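寄件人：Avel
收件人：Daltton 影迷邮件列表
日期：2022年7月1日，星期五
主题：回复：[Daltton] 《渡口》的预告片，字幕，还有放映的版本

大家好：

我先说对不起，我回复得比较长。中文是我的第三个语言，如果有的句子不自然，请大家原谅，也可以私下写信告诉我，我会很感谢。我在句子里引用的意见，都是从上面那封信里来的，我把它保留在这里，方便没有看到的人。

> 各位影友：
>
> 昨天晚上我看了《渡口》的新预告片，两分钟多一点，看了三遍。我的感觉是：失望。第一，预告片把姐姐回到村子这件事放在最前面，可是在小说里这是最后才知道的，没有读过书的观众就没有惊喜了。第二，音乐太满，从开始到结束都没有停。第三，我听说 Gaber 要发行的是剪短的版本，把冬天的那一段都拿掉。如果是真的，我觉得我们应该写一封联名信。
>
> 还有一个问题：字幕里把“摆渡的人”翻译成“船长”，这也太奇怪了吧？有没有人知道是谁负责的？
>
> 另外，秋天的放映活动我们到底放哪一个版本？请大家说说意见。

我一点一点地回答。

关于第一点，姐姐的归来。我也读过小说，读了两次，一次是翻译本，一次是原文，原文我读得很慢，用了整个冬天。我的理解有一点不同。预告片里那个拿着箱子走下船的女人，我们只看见她的背和她的手，没有看见脸。您认为是姐姐，因为您读过书，您知道有一个姐姐。没有读过书的人看到的，只是一个女人回到一个地方，她可以是母亲，可以是老师，也可以是一个陌生人。我给我的邻居看了这个预告片，她没有读过小说，我问她那个女人是谁，她说：“是来买房子的人吧？”所以我想，秘密还是安全的。

不过我同意，那一句旁白不应该放进去。“她走了十一年”，这句话说得太清楚了。在小说里，作者从来不直接写年数，读者要从孩子的身高、从门的颜色去猜。一部电影可以做同样的事情，观众是有耐心的。我担心的是，做预告片的人不相信观众有耐心。

关于第二点，音乐。我必须说，我也不喜欢。但是预告片的音乐常常不是电影的音乐，这两个东西有时候由不同的人来做，时间也不同。三月的时候出来过一个很短的先导片，只有河水和脚步的声音，一点音乐都没有，那个我非常喜欢。我希望电影更像那个先导片。如果有人保存了先导片，请告诉我在哪里还可以看，因为原来的页面现在打不开了。 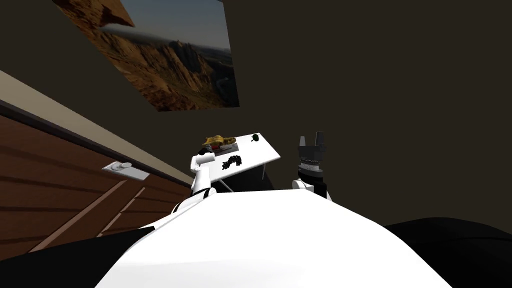

全文1,456字｜预计阅读时间：5分钟

关于第三点，剪短的版本。这一点我觉得最重要，所以我花了一些时间去找资料，我不想只靠“听说”来写联名信。我找到的情况是这样的：

Gaber 的发行目录里，《渡口》有两行。一行写“影院版”，一行写“完整版”，两个版本的差别是24分钟。目录没有说明是哪24分钟。“冬天的那一段都拿掉”这个说法，我只在一个论坛上看到，写的人没有说他从哪里知道的。也有可能剪掉的是别的地方，比如开头的婚礼，那一段在小说里很长，我自己读的时候也觉得有一点累。

所以我的建议是：先不要写抗议的信，先写一封询问的信。两种信的语气很不一样。如果我们一开始就抗议，而后来发现冬天还在电影里面，我们会很不好意思，以后我们再说话，别人也不会认真听了。询问的信可以很短，只问三个问题：剪掉了哪些段落？是不是导演自己同意的？完整版什么时候、在哪里可以看到？

我已经写了一个草稿，放在这里，请大家修改，特别是请母语的朋友看一看语气是不是合适：

“尊敬的 Gaber 发行部：我们是一个电影爱好者的邮件列表，现在有1,232位订阅者。我们很期待《渡口》上映。我们注意到目录里有两个版本，想请问影院版和完整版的具体区别，以及这个区别是否经过导演的认可。我们计划在秋天组织一次放映和讨论，如果有可能，我们希望放映完整版，也愿意了解相关的费用和条件。谢谢您的时间。”

我不确定“认可”和“同意”哪一个更好。我查了词典，觉得“认可”比较正式，但是我怕它听起来像法律文件。请指教。

关于字幕，“摆渡的人”变成“船长”。这个问题我特别感兴趣，因为我自己也做过几年字幕，当然都是小的片子。您问是谁负责的，我不知道，我也不太想去找这个人的名字。做字幕的人常常拿不到完整的电影，只拿到一张台词表，有时候连画面都没有。如果您只看到一句话“他在船上工作，大家都听他的”，您也可能写“船长”。而且字幕有长度的限制，“摆渡的人”是四个字，“船长”是两个字，在一句很快的台词里面，两个字的差别是很大的。

但是我同意这个翻译是错的，而且错得很可惜。“船长”是一个有地位的人，有制服，有命令。小说里的那个人什么都没有，只有一条旧船和一根绳子，村里的人给他鸡蛋代替钱。整个故事都在说，这样一个没有地位的人，最后是唯一知道所有事情的人。如果他是“船长”，这个意思就没有了。我觉得可以用“船夫”，也是两个字，意思也准确。“艄公”更美，但是年轻的观众可能不认识这个字，我自己也是今年才学会怎么写。

字幕的事情可以和询问信放在一起吗？我想了一下，觉得最好分开。询问信给发行部，字幕的意见给做预告片的 Dulon。Dulon 的网页上有一个表格，可以提交“内容错误”。我以前用过一次，是为了另外一部片子的一个地名，他们过了两个星期改了，没有回信，但是改了。所以我对这个表格有一点信心。我可以去填写，如果没有人反对，我就在下个星期填。如果有人觉得“船夫”也不好，请在那以前告诉我。

最后是秋天的放映。上面的信里问放哪一个版本，我觉得现在还不能决定，要等回信。但是有几件事情可以先想：

场地。去年的那个厅，座位舒服，但是放映机的灯泡已经很暗了，去年放夜景的时候，后面几排的人说什么都看不清楚。《渡口》的摄影，从预告片来看，有很多黄昏和清晨，暗的画面会很多。如果灯泡没有换，我建议换一个厅，小一点也可以。

时间。完整版比较长，如果晚上八点开始，结束以后就没有时间讨论了，住得远的人要赶末班车。我建议下午开始，中间休息一次。我知道有的人不喜欢中间休息，认为会破坏电影的气氛。我尊重这个意见，但是我们的平均年龄不年轻了，我自己也需要休息。

讨论。去年的讨论有一点乱，同时有几个人说话，像我这样听力不够好的人就跟不上了。今年能不能请一个人主持，让大家一个一个地说？我不是批评去年的组织，去年的茶和点心都非常好。我只是觉得，有些安静的人其实有很好的想法，他们没有机会说。

还有一个小的请求。如果大家在列表里讨论小说的结局，请在主题里写“剧透”两个字。上个月有一封信，主题是“天气和船票”，我以为是说旅行的，打开第一行就是结局。还好我已经读过了。但是列表里有新来的朋友，他们正在读，我们应该保护他们的快乐。

至于有人在另外一封信里问的，小说的旧版和新版有什么不同：我手里只有新版，我知道旧版少了作者的后记，别的我不清楚。谁有旧版，请看一看第七章的最后一段，在我的书里，摆渡的人把灯放在窗台上，而我在网上看到有人引用的是放在地上。这是一个很小的地方，但是对我来说很重要，因为灯在窗台上的时候，河对岸的人是看得见的，放在地上就看不见。预告片里有一盏灯，可是镜头太快，我暂停了几次，还是不能判断它放在哪里。

谢谢大家读到这里。询问信的修改意见，请直接回复到列表，不要只回复给我，这样别人也可以看到。如果到下个星期末没有大的意见，我就把信寄出去，收到回复以后再转给大家。

祝好，

Avel

附：有朋友问原声唱片的事情。我问了我常去的唱片店，他们说还没有收到消息，现在也不能预订。

--
Daltton 影迷邮件列表
退订请发送空白邮件，主题写“退订”。
发送附件以前，请先确认文件不要太大。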